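Numbered Copies and Other Small Vanities
Giang Trương
December 30, 2020

My copy of the Trostonia live album is number 823 of 990. I know this because it is stamped in gold on the back, and because I have told everyone who has come within reach of the shelf.

I should say that I already owned the record. I had the ordinary pressing, the one with the brown sleeve, and it played perfectly well. The new one has the same songs in the same order, a poster I will never put up and a booklet in which the drummer remembers less than I do. I paid three times the price and was grateful to get it.

Collectors will tell you it's about the sound. Phong Giáp, who sold me the thing, talked for a good while about the mastering, and I nodded as you nod at a mechanic. Then I took it home and played both versions to my sister-in-law Ngọc. She preferred the brown one. She also asked whether we could have something else on.

What I object to is the arithmetic. A run of 990 is limited. Fine. But Kokar Records then put out a "second limited edition" on green vinyl, and in December a box with both, plus a seven-inch of the band tuning up. By my sums there are now more limited copies of this album than people who went to the concert.
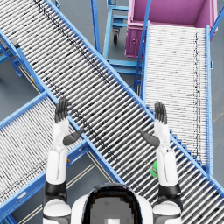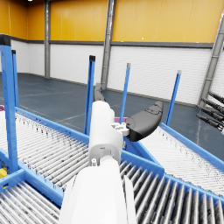
And yet the small labels need us. Trinh Khúc, who ran Rernell from her spare room until the spare room was wanted for a baby, told me the numbered ones paid for everything else she released - the odd folk singer, the two organ records, the choir. Without fools like me there would have been no choir.

So I'd ask for only one thing. If it says limited, let it stay limited. Break the mould, lose the tapes, move house. I can forgive a high price and even the poster, but I can't forgive an email in spring announcing that, owing to demand, my rare object is back in stock.

I have, of course, ordered the green one.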